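4. Putting your smart gadgets on their own network

If you've come straight from section 3, your Jatgate box is plugged in, the light on the front is solid green, and your laptop and phone are online through it. Good, the boring part is over! In this section I'll walk you through making a second network just for the gadgets: the doorbell, the TV, the talking speaker, whatever your kids got for their birthdays. I do this in every house I set up, including my own, and it's the one thing I'd ask you not to skip.

Why bother? Cheap gadgets don't get updated very often (some never do), and if a bad guy gets into one of them, you don't want it sitting on the same network as the computer you do your banking on. With a separate network the gadget can still reach the internet, but it can't go poking around in your files.

Before you start

You'll need the Pindgate app on your phone, signed in as the owner. A family member account won't show the menus I'm talking about. You'll also need the owner password you wrote down in section 2. If you didn't write it down, go back and do the reset now, because you can't do it halfway through this section without losing your settings.

Set aside 40 minutes. The network itself goes quickly, and then you'll spend the rest of the time standing in front of a TV typing a password with a remote.

Caution: The Jatgate restarts once during these steps and everything in the house drops off the internet while it does. Don't start if somebody is on a work call. (I did this to my brother-in-law Lino Barbieri in the middle of a job interview and I still hear about it.)

Making the network

1. Open Pindgate and tap Home, then Networks. You should see one network listed, the one you made in section 3.

2. Tap Add Network and pick Devices Only. The Guest choice looks almost the same but it kicks everything off at midnight, so leave that one for actual guests.

3. Give it a name. Mine is called Messina, after the street I grew up on. Don't use your last name or your apartment number, and please don't call it "Cameras" — anyone walking by with a phone can read it.

4. Type a password. Pindgate accepts anything from eight characters up, but I go for 17 or more. Four or five plain words with a number stuck in the middle will get you there, and they're a lot easier to type with a TV remote than a pile of symbols.

Note: Stay away from spaces and quote marks in this password. Jatgate is fine with them, but plenty of older gadgets choke on them and just say "connection failed" without telling you why.

5. Switch Keep Apart to On. With this off you've got two names for what is really one network, and all your work is for nothing.

6. Set Band to 2.4 only. Most small gadgets can't use the faster band anyway, and they get confused when both are offered under the same name.

7. Tap Save and Restart. The light goes orange, then blinks, then comes back green. Leave the box alone while it does this, even if it seems slow.
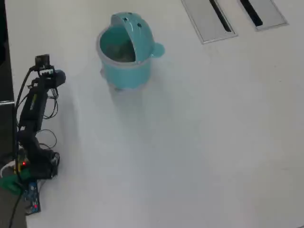
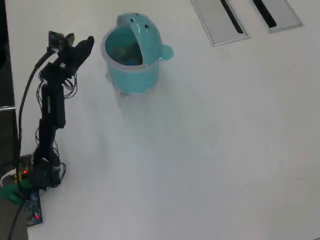
Moving your gadgets over

8. Start with one gadget you don't care much about. A lamp or a plug is perfect. Open the app that came with it, find its Wi-Fi settings, and choose the new network.

9. Go back to Pindgate, tap the new network, and look under Connected. Your gadget should show up by name or by maker. If it shows up as a string of letters and numbers, tap it and type in a name you'll recognize. Do this now! When you have a long list of mystery codes in October you will have no idea which one is the thermostat.

10. Move the rest over one at a time, checking the list after each one.

Note: Some gadgets have no way to change networks and need a full reset first. Check the little booklet for yours. You'll lose any schedules you've set, so take a screenshot of them beforehand.

11. Once everything is across, change the password on your main network too. This catches the stragglers, since anything you forgot will drop off and you'll notice it soon enough. Then reconnect your phones and laptops with the new one.

What about printers?

I get asked this more than anything else. A printer on the gadget network can't be seen by your laptop while Keep Apart is on. You can either leave the printer on your main network, which is what I do, or go to Networks, then Exceptions, and add it by name. Assunta Testa, who tested these steps for me, went with the exception and it has worked fine for her.

Caution: Don't add a camera or a TV to Exceptions just to make a phone app happy. Try switching your phone to the gadget network for a minute first. Very often the app only needs that during its first setup.

If a gadget won't connect

- Check the password for capital letters. TV keyboards love to add one at the start.
- Bring it into the same room as the Jatgate, connect it there, then carry it back.
- Turn off mobile data on your phone while you run the gadget's setup.
- Still stuck? Unplug the gadget, wait a minute, and repeat step 8.

When the list under Connected looks right, go on to section 5 and turn on automatic updates.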